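Skerkholm Open shifted to January as greens get relaid

June 13, 2019

Print this story | E-mail this story

Well, it's official, and my phone hasn't stopped buzzing since breakfast. The Skerkholm Open won't be played this spring. The club has moved it to January, and the reason is the greens, which anybody who's putted out there lately will have guessed already.

I rang the club as soon as the notice went up and got Roya Dehghan, the tournament director, who was very good about it considering I was clearly not the first call of the morning.
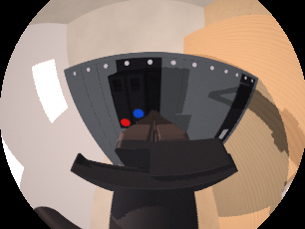
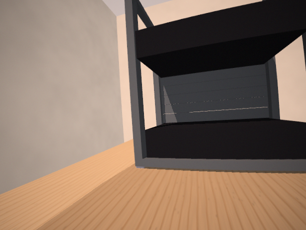
"We could have limped through with the greens as they are," she told me. "But people pay good money to enter and they travel a fair way. I'd sooner they came in January and had something decent to putt on."

Fair enough, I reckon. I played there a fortnight ago with my brother-in-law and the third green was more dirt than grass along the back edge. The seventh wasn't much better (I three-putted both, and I'm blaming the surface). The course had that awful dry stretch, then the fungus got in, and the patch-up job last year never really took. So now they're stripping all the greens and relaying them, front nine first, with the back nine staying open to members for as long as the weather lets them.

The bit everyone's asking me about is entries. If you've already paid your $300 you don't need to do a thing, your spot carries over. If you can't make January you can have the lot back, minus nothing, but you have to ask for it in writing through the pro shop. The field stays capped at 100 players, and there's a waiting list. Roya reckons a few names will drop off with the change of season, so it's worth putting yours down even if you were told it was hopeless.

Format's the same too, 3 rounds of stroke play, with the cut after the second. The pro-am goes ahead the day before, and Nurkance is still putting up the prize for nearest the pin on the par-three fourteenth. Kuronero, who've had their name on the leaderboard for as long as I've been writing this column, haven't confirmed yet. I asked and was told they're "still talking", so I'll leave that one there until I hear more.

I also caught up with Cremilda Sales, the defending champion, who was on the practice range when I called and kept hitting balls the whole time we talked! She wasn't thrilled at first. She'd built her whole season around a spring defence and had turned down another event to do it.

"I was a bit cranky for a day or so, I'll admit it," she said. "Then I thought about that putt I missed on the sixteenth last year, the one that hopped sideways, and I got over it pretty quickly."

She won by 2 shots in the end, so the hop didn't cost her, but I was standing right there and it was a shocker. She says the heat will be the big change. The ball will fly further, the fairways will be baked hard, and she thinks the longer hitters will fancy their chances at the ninth, where they'd normally lay up short of the creek. Early tee times are going to be like gold. The club's planning to send the first groups out at dawn, and there'll be extra water stations and shade at the turn.

A couple of other things while I'm at it. The junior clinic hasn't moved and will be run on the range and the practice green, which was redone separately and is rolling beautifully. The Ahn Cup, the mixed foursomes played for the old silver mug, has been shortened to nine holes this year on the back nine. Entries for that close at the end of the month and the sheet is up on the board outside the pro shop.

Tee times for the Open will be posted closer to the day. If you've got a caravan booked at the park behind the eighteenth, ring them yourself, as the club isn't handling those bookings.

3 comments | 2 shares

Contact us | Copyright 2019, all rights reserved | Back to top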